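# Skekeck hand cover - does it keep you inside the rules?

Short version: yes for grime, no for guarding. Bought one for our hand in September, been writing up our good practice sheet at the same time, so this is half review half notes.
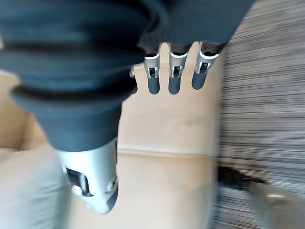 *Cover on, fingers and thumb out the bottom. Ribbed folds over on the left.*

**What it is.** Fabric sleeve for a robot hand, goes over the hand and wrist, leaves the fingertips free. Dark grey only. Paid 194 for the long cuff, the short one was 120. Get the long one. The short one rides up when the wrist bends and then you've got a gap, and a gap is what the cover was meant to get rid of.

**Fit.** Good. Ribbed part gives when the wrist turns, flat band stays put. Took me one go to get it on, power off, arm parked. Please do it that way round. The Skekeck leaflet puts "isolate before fitting" on page 3, after the fitting steps. Should be line one in bold.

**Wear.** Ours has done 739 cycles by the log. A bit of fluff on the hem, stitching fine. Skekeck say change it at 2,000. We've written in half that until we know better, plus a look over at the start of every shift:

- hem not curling in towards the finger joints
- no loose thread near the metal bits
- folds not caught on themselves
- fingertips clear of the fabric with the hand fully open AND fully closed

That last one gets skipped. People check it open, sign the sheet, walk off. Check both.

**The rules bit.** This cover is not a guard. It's cloth. It doesnt change your pinch points, the joints below the hem are still out in the open, and it won't slow anything down. If your risk assessment had a speed limit before the cover went on, it has the same speed limit after. I've seen a sheet with "hand covered - low risk" ticked and nothing else. Not good enough. Redo the assessment with the cover listed as its own item, snagging included, and date it.

Also, covers hide things. Cable rub, a weeping seal, a screw working out. We now take ours off weekly and look. Boring, ten minutes, do it.

**Against the others.** Tried the Griro one before this. Cheaper, stiffer, and it fought the wrist at full bend. The Jeon is nicer cloth but the hem strap has a dangling end, which our own rule on loose ends rules out straight away. Could trim it, but then you've altered it and thats more paperwork.

**Gripes.** No batch number on the label, so no easy way to log which cover is on which hand. We've used a laundry pen. Washing advice is one line. Ordered through Farkton, came quick, but no spec sheet in the box and I had to email twice for it.

Four out of five. Would be more with a batch number and a better leaflet. Spare is on order, long cuff again.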